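**Gray plaster-look wall in a rented bathroom - paint it or leave it?**

Posted by gercombe_tenant, Mon 15 September

We moved into a two bedroom flat in May and the bathroom walls are a gray textured finish, the kind that looks like plaster with darker patches in it. The agent calls it "decorative render" and can't tell me more than that. I want to go over it in a plain off-white. The landlord says paint is fine as long as it doesn't peel.

A painter quoted me 1,086 for the whole room including the ceiling, and that seems like a lot for a room this small. A second one said 1,452 and wanted to skim everything first.
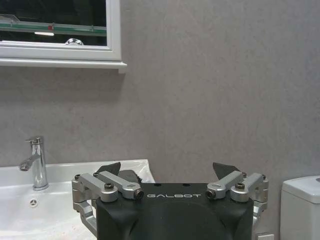
My main worry is whether regular bathroom paint will stick. There is an extractor fan but it's weak, and the window only opens a little. Do I need a special primer, and can I do it myself over a weekend?

---

**Adeel Janjua**

You can do it yourself. What matters is whether the finish has been sealed. Put a few drops of water on the wall somewhere out of the way and leave them for a couple of minutes. If they soak in and leave a dark spot, it's bare or close to it. If they sit on top, there is wax or a clear sealer on it and ordinary paint will come off in sheets the first winter.

For bare plaster, brush off the dust and put on a thinned first coat, then two coats of bathroom paint. For a sealed wall, wash it with sugar soap, rinse, let it dry overnight, sand it lightly and use a bonding primer. Wax is harder. You have to get it off before the primer goes on - check with whoever did the wall if you can find them.

I did ours with Skala primer and it has held for 3 years. Leave the primer a full day before the top coat, whatever the can says. And don't use the shower for two days afterward if you have somewhere else to wash.

The skim quote sounds unnecessary unless the wall is crumbling.

---

**doltov**

just leave it, gray is fine and you're renting

---

**Gangadharan Unnithan**

Agree with most of what Adeel wrote. I'd fix the fan before anything else. Paint in a damp room fails at the ceiling line first, and no primer will change that. Ask the landlord to pay for a better one, as it's his ceiling too.

Also get the landlord's permission in writing, with the color named. Mine said yes on the phone and then charged me for repainting when I left.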